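When the Robot Hand Pulled Too Hard
A safety story for young readers from the Vumanier science pages
September 17, 2024

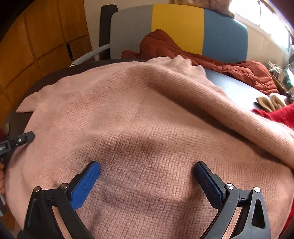
Why would a robot tear a sweater?
A robot hand closes with as much force as its program tells it to use. If that force is too big, or if the hand pulls while the cloth is caught on something, the yarn can break.

At the Purna workshop, people teach robots to fold clothes. First a person holds a gripper, which is a tool with two jaws, and does the folding with it. The gripper remembers how the jaws moved. Later a robot arm tries to make the same moves alone.

Last October the robot arm at Purna had a bad morning. Its name is Gonero. It had folded 19 pieces of clothing without any trouble. Then it took a thick knitted sweater by the sleeve and began to pull. The other sleeve was stuck under a heavy box. Gonero did not know this. It pulled, and it went on pulling, until the sweater had a hole as big as an apple.

No person was hurt. All the same, the workers pressed the red stop button, and Gonero did not fold anything more for four days.

What was the fault?

You have a very good sense of touch. When you pull a blanket and your brother is sitting on it, you feel this at once and you stop. Gonero has a sensor in its wrist for the same purpose. A sensor is a part that measures something, and this one measures how strong the pull is.

The sensor was working well. The mistake was in the program. It had a limit, which is a number that tells the robot "stop here." Somebody had set the limit for moving boxes and had forgotten to change it back for clothes. For a box the number was fine. For wool it was much too high.

Why is knitted cloth difficult?

A sweater is made of loops, and every loop holds the next one. This is why it can stretch. When a robot pulls it, the first part of the movement is easy, and the sensor feels almost nothing. Then the loops are tight and the pull becomes strong very quickly. A robot has only a short time to notice.

What did they change?

Now Gonero has a separate limit for clothes, and it must do a small test pull before the big one. If the cloth does not come, it opens its jaws and waits for a person. The workers also clear heavy things off its table before it starts.

They tested the new program 900 times at the second workshop, in Ellis, with old sweaters. Two sweaters were still damaged, so the limit was made lower again.

If you visit a place with robots

Stay behind the yellow line, also when the arm is not moving. It may be only waiting. Keep scarves and long sleeves away from it. Ask a grown-up to show you where the stop button is.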